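Signing Up for County Evacuation Alerts and Finding Your Zone

Updated Aug 31, 2026

Residents of the Zutbridge and Whitlock fire districts get evacuation notices by zone. There are 86 zones in the two districts. An address can fall in a different zone from the house across the road, so look up your own before you register.

Find your zone

Open the zone map on the county emergency page and type your street address. The zone code is two letters and a number, such as WH-14. Write it down. If you rent, use the address on your lease and leave out the unit number. The map does not accept post office boxes.

Rural parcels without a posted street number can be searched by parcel number, printed at the top of the property tax bill.

Register a phone

Select "Alerts," then "Add contact." Enter the zone code and a cell or landline number. A six-digit code arrives by text or voice call. Enter it within 3 minutes or request another. Each household can register several numbers, and each number can follow more than one zone. Add a second zone if you board animals or work in another part of the district.

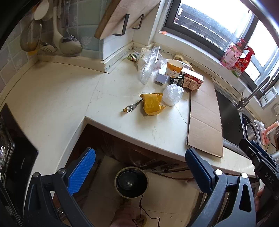 Does a registered phone get alerts when the cell tower is down?

Text alerts will not arrive until service returns. Register a landline as well if you have one, and keep a battery radio tuned to the local emergency station.

Know the three levels

Level 1, Ready: a fire is in the area. Pack medicine, papers and chargers, and fuel the car.
Level 2, Set: be prepared to leave at short notice. Move livestock and trailers now.
Level 3, Go: leave at once by the route named in the alert.

Levels can be skipped. In the June fire near Whitlock, 92 homes went from no notice to Level 3.

Check your entry

Sign in once a year and confirm the number and zone. Zone lines were redrawn this summer, and 1,260 addresses changed codes. Old entries were not moved over automatically. If the code on your account does not match the map, delete the contact and add it again.

Page maintained by Yi-an Byun, alert registration desk.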